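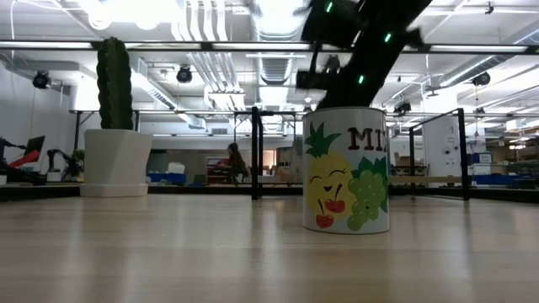

Fruit tins, and what to do with them

I've been collecting labels since June and the shelf at home is groaning, so welcome to the Escobedo page of my tin gallery! The labels are the whole fun of it for me (the colours, the lettering, the daft little faces on some of them).

Tomato gets in with the fruit, and I'm not arguing about it. I love that pale yellow band with the plain dark lettering.
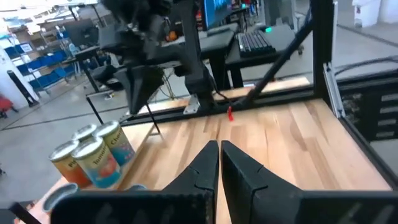
Do you soak the labels off?
Never the paper ones, they go to mush. I dust them with a dry brush and leave them be.

Peaches and Orange both have their names on a cream banner, so I like them in the same row. Mixed Fruit is the loud one, all red and orange, and it's my favourite!
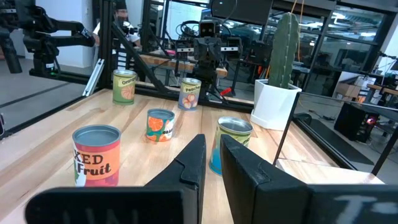
Lids and tops

Silver, light blue, white, and one coppery orange that I'd happily have a whole shelf of. Spread out on blond timber they look rather good from overhead, I reckon. 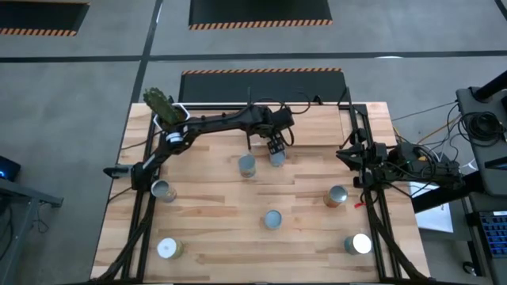 Seung-woo Ok wrote in to say the tops should be stored facing down, or the dust gets into the rims and dulls the colour. I've flipped 11 of mine so far and will do the rest after Christmas.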